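From: Oğuzhan Tuncer
To: Jarnetthorpe Language Learners list
Subject: Re: [jarnetthorpe-ll] Reading in Chinese after the beginner class

Şükran Bilgin wrote:

> Hello all. I finished the beginner course in October and I've hit a bit
> of a wall. I know maybe half of what I need for the graded readers and
> none of what I need for anything else. I look up a word, read three
> more, look up another, and by the bottom of the page I've forgotten who
> the story is about. Do people just push through? And should I be
> writing the characters out by hand? My old teacher swore by it but it
> takes up my whole evening.

Hi Şükran, and hello to everyone else who's been quiet over the holidays,

Oh, I remember that wall very well! I sat at the bottom of it for the better part of a winter with a cup of tea going cold, so please don't think it's you. The beginner course leaves you with a few hundred characters and a great deal of confidence, and then the first proper page takes it all back again.

My main suggestion is to go easier than your pride would like. I was reading things far too hard for me because I'd paid for them, and it was my sister-in-law (who learnt English the same way, out of her kids' school readers) who told me to go and find something I could finish in one sitting. I dropped back to the 300 level and read the same little detective story 7 times. By the last go I wasn't translating in my head any more, I was just a bit annoyed with the detective.

With the looking up, I keep a pencil next to me and put a faint dot beside anything I don't know, and I carry on to the end of the chapter. Then I go back and look up only the words that got more than one dot. You'd be surprised how many sort themselves out along the way. The rest go in a notebook - a paper one, I've tried the apps and I end up reading the news.

As for handwriting, I know there are people on this list who feel strongly, and I can hear them typing already. I wrote out my first 1,000 and I don't regret it, it did teach me to see the parts inside a character and not just a smudge. After that I stopped, apart from the ones I mix up. 已 and 己 are still on a sticky note by the kettle, and I'm not ashamed of it. If it's eating your whole evening I'd cap it at 18 minutes, which is how long my rice takes, and give the rest of the time to reading.

One more thing, about reading aloud. The Vuvora recordings that were passed around last year are slow, but they're lovely for this. Play a paragraph, then read it yourself, then play it again. My tones are still pretty ordinary and I do it with the laundry door shut, but my reading got smoother within a month or so. I think the voice in your head needs somebody to copy.

If you get up towards 2,000 characters and want to try a real novel, choose one you already love in Turkish or English. Knowing what happens next is no cheating at all. I'd also say leave the classics alone for a while, whatever the fellow at the Rinness shop tells you, he's a dear but he has been trying to sell me the same four volumes since I moved here. 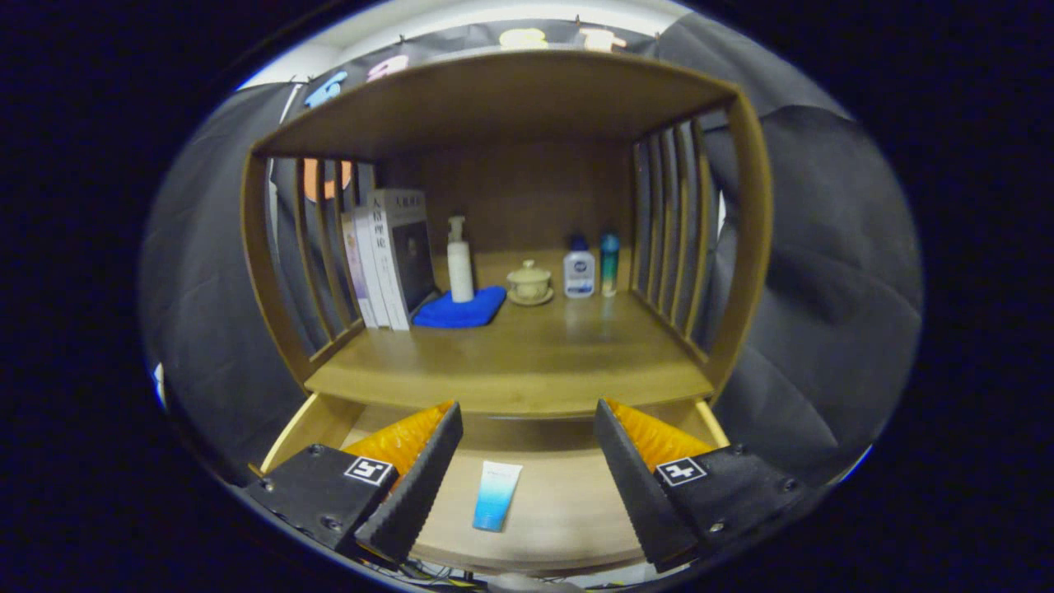
Short stories are kinder in any case, and you get the pleasure of finishing more often. Let me know which reader you're stuck on and I'll tell you if it's one I gave up on too.

Warmly,
Oğuzhan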